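Does more demonstration data help with thin objects?

mitar_lee
I'm reading up on imitation learning for a class project. One result I found says a policy trained on 3,000 hand-held gripper demos did barely better at picking up chopsticks than one trained on 1,070. Is that plausible, or is it a mistake?

Satish Chauhan
Plausible. We saw the same on our chopstick task — the extra demos came from 2 kitchens, so variety hardly grew. Try more cloths and counters first.

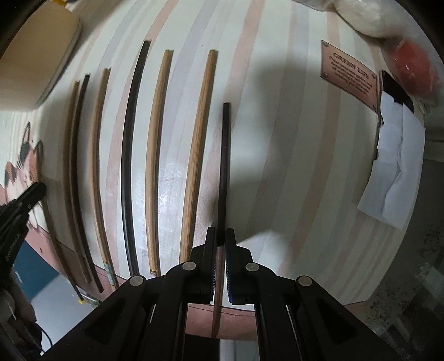
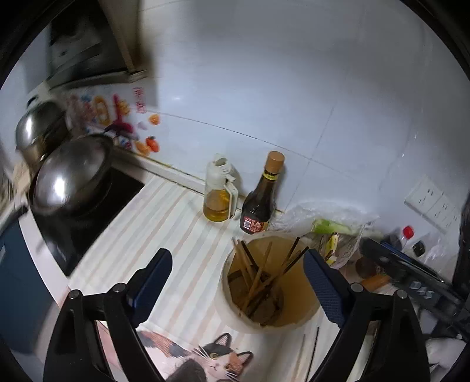 Check how they scored a grasp as well. Ours changed a lot once we stopped counting slips.

lindum
same, more kitchens helped me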